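Casten: a stylized game character from sketch to printed figure
Student project report, Khôi Lò
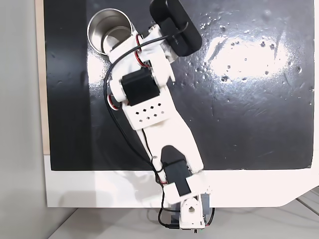 Page last changed: 9 December 2018

Casten is a lighthouse keeper from a short game pitch called Mai that our class wrote in July. The pitch only had a paragraph on him: old, wide, long coat, carries a lantern. My project was to take that paragraph to a finished sculpt and then to a figure that could stand on a shelf.

Concept
I filled four pages with small silhouettes before picking one. The coat makes a bell shape and the head sits low between the shoulders. Aurelio Camacho, my advisor, asked for a bigger difference between the hands and the feet, so the hands went up in size and the boots became almost points. That caused trouble later with balance.

Sculpt
The blockout was spheres and cylinders, merged once the proportions matched the drawing. I kept the coat as a separate piece the whole way through. The beard took the longest. My first version had fine strands all over and it fought with the flat shapes in the rest of the figure, so I threw it out and cut the beard again in seven large clumps. Folds in the coat are only at the elbows and the belt.

Retopology and textures
The game version came to 1644 triangles, with the lantern included. I had hoped to go lower but the fingers closed up when I tried. The texture is hand painted with a light gradient from top to bottom and no normal map. Seams run under the arms and down the back of the coat.

Print
The print version was cut into head, body, lantern and base. The body is hollow with a drain hole under the coat. The first test broke at the lantern handle, which was too thin at that scale. I thickened it and made the ring solid. The figure also tipped forward because of the boots, so the base is now a rock with a peg going up into the left leg. Body print: 381 layers. Sanding and primer took two evenings.

What I would change
The back of the head was never designed. I worked from a front view for too long and it shows in the turntable. The lantern should have been modeled at final size from the start. I would also paint the face before the coat next time, as I ran short on it.

Files
Turntable, 24 seconds
Drawings and paintovers, 20 sheets
Print parts, four pieces plus supports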